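Hand-held gripper lets lab record laundry tasks without a robot

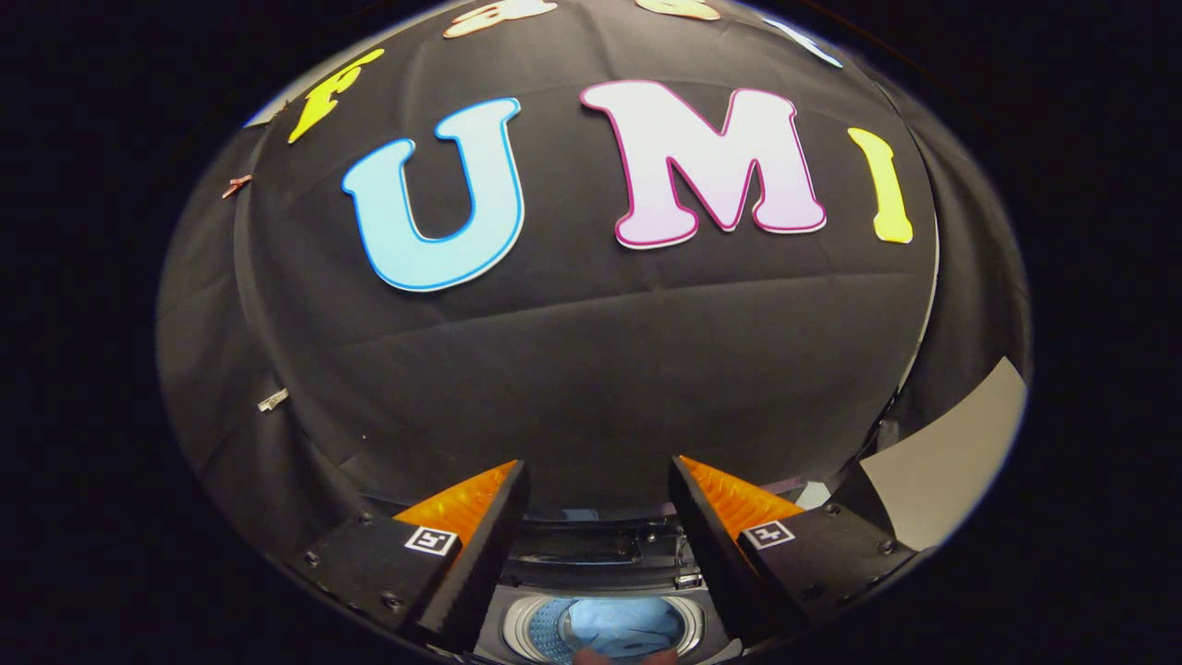 The two fingers of the gripper over the drum of a top-loading washing machine, with a blue cloth inside.

A group at the Vakatside robotics lab has trained a robot arm to take clothes out of a top-loading washing machine using only recordings made by people holding a gripper in one hand.

The method, which the group calls Worku, does away with steering the arm by remote control. A person picks up the gripper, does the job as they normally would, and a camera on the tool records each attempt. Square markers on the fingers tell the software how far apart they are.

Wondimu Ambaye, who leads the work, said the team had collected 1250 recordings and kept 1000 of them for training. The rest were dropped, mostly for poor tracking when the hand moved quickly.

In a trial of 200 attempts, the arm did best with single items. It had more trouble with cloth lying flat against the wall of the drum, where the fingers tended to slide over the fabric.

Mervyn Kettle, who ran the trial, said a person could learn to use the tool in a few minutes. "The slow part is checking the recordings afterwards," he said.

The group plans to repeat the trial on front-loading machines in August. The recordings will be shared with the Dretov lab, which is working on folding.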